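I picked household chores for my project because I hate doing them, and because every ad I see lately says a machine is about to take over. So is it? My plan was to take one simulated robot with two arms, give it three jobs (open a door and go through, wipe a surface, put things on a rack) and run each one over and over until I had 200 tries in total. I did all of it in Lemma, the home simulator we have in the lab, and the control code was Ikau with my own messy scripts on top. 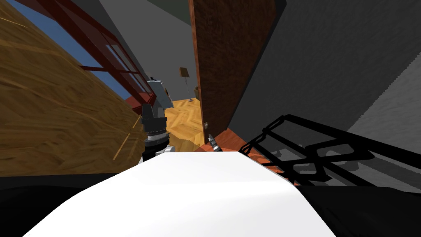 *Student report, Provstead robotics lab – 26 Jun 2025*

The door job is the one I thought would be easy. You'd think so too! But a house is full of stuff that gets in the way, and the robot mostly sees its own white body when it looks down, plus whatever arm happens to be up. With a wire rack on one side and a window on the other there isn't a lot of room to swing an elbow. I spent most of March just on elbows.

Wiping went way better. Big flat surfaces are kind to a robot – if it misses a spot it can go over it again, and a sloppy path still gets most of the area. I'd trust it with my desk (not with my mug on the desk, though).

The rack was the worst by far. Thin bars, lots of little openings, and gripper fingers that love to hook on them. I logged 454 contacts I didn't want, and most came from this one job. I tried slowing the arm down, which helped a bit but made every run take forever.

My answer so far is "some chores, slowly". I still want to try the Dekico gripper model with softer fingertips, and run the door job again with the start position moved back.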